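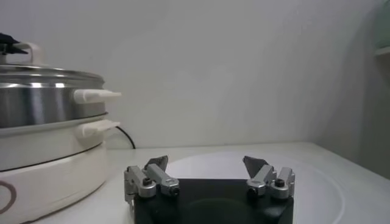

Setting up a cup draw in Gradar

I run the Gruvbridge League Cup on Gradar, and the first draw took me a whole evening. Yours should go quicker!

1. Open Competitions, click New and choose Knockout. Don't pick League with Playoffs – you can't switch later.

2. Type in your clubs, or import them from a spreadsheet (200 rows max). We have 17, so Gradar adds a preliminary round by itself.

3. Set the seeds. I seed six clubs, going by last season's table.

4. Pick a date for each round. Ours starts in September, and I leave two free Tuesdays for replays.

5. Hit Preview Draw and read it through with a cup of coffee (I once had Istex and Wieczorek listed twice).

6. Click Publish.

Note: Preview gives you a new draw every time you open it. Only the published one gets saved.

Caution: Publish emails every registered player right away. For us that's 1,885 people, and there's no undo button.

Last checked May 4, 2021.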